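README - the Pevstead parcel notes

Hello, and thanks for downloading this. What you've got is a plain spreadsheet of small parcels sent out from a home business over one long winter, plus my notes on how each one was packed and what state it turned up in. I sell secondhand stationery and odds and ends from my back room in Pevstead, and after one too many emails about crushed corners I started writing everything down. It got a bit out of hand!

There are 1,040 rows in parcels.csv, one for each parcel. Of those, 536 went out in small boxes and the rest in padded envelopes or tubes. I stopped in January when the ink, my patience and the cheap tape all ran out in the same week.
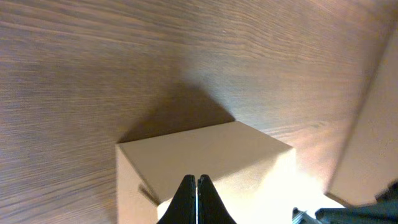
Most of the columns explain themselves, but a few need a word. "weight_g" is from my kitchen scales, so please don't build anything serious on it. "carrier" is either Britance or Plodisport, the two firms that will collect from my lane. "fill" is whatever went round the goods - shredded paper, tissue, nothing at all. I wrote "misc" when I'd grabbed whatever was nearest, and I'm sorry to say there's a fair bit of misc.

Where the numbers come from

Buyers told me how things arrived. I put a slip in every parcel asking for a mark from 0 (ruined) to 5 (perfect), and if I heard nothing the cell is blank. Blank doesn't mean fine. Floor Vermeulen had an early copy and filled all the blanks with fives, which made me look like a packing genius, so do watch out for that one.
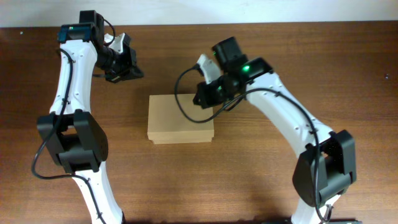

Small cardboard box, closed, on the brown wooden table.

The "damage" column is free text, copied more or less as people wrote it. I've fixed spellings where I was sure and taken out names and house numbers. 114 rows have something in there. A few are in Dutch or Romanian and I've left those alone, partly because Bogdan Mihăilă offered to translate them for version 4 and I'd like to hold him to it (Bogdan, if you're reading, no rush, but also a bit of rush).

What's changed in version 3

- Split "box" into "box_type" and "box_age", as I reuse boxes and the old ones go soft.
- Removed the rows I'd typed in twice.
- Changed postage from pounds to pence, so the decimals stop wandering about in older spreadsheet programs.

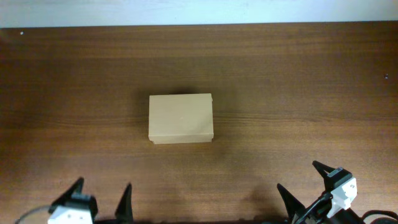 Things I'd be careful with

Everything left from one village, and the sorting depot at Ciobanu Road handles the lot. If they had a rough fortnight then so did my figures. I also got better at taping as the months went on, and you can see the marks creep up towards the end - please don't put that down to the weather, as one very kind person did.

Pens and markers are lumped together under "writing". I wish I'd kept them apart, but going back through the order emails is a job for somebody younger.
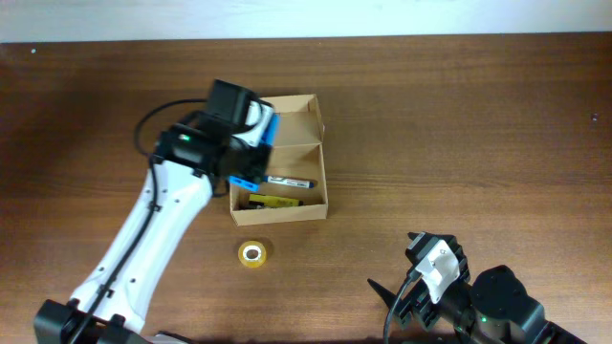 Open box with a divider, a capped marker and a yellow highlighter in the front half.

Using it

Use it for whatever you like, teaching included. A mention is nice but I won't chase you. If you spot a mistake, send me the row number and what you think it should say, and I'll put it right in the next version. Please don't send me a whole corrected file, I did try merging two of those once and lost an evening to it.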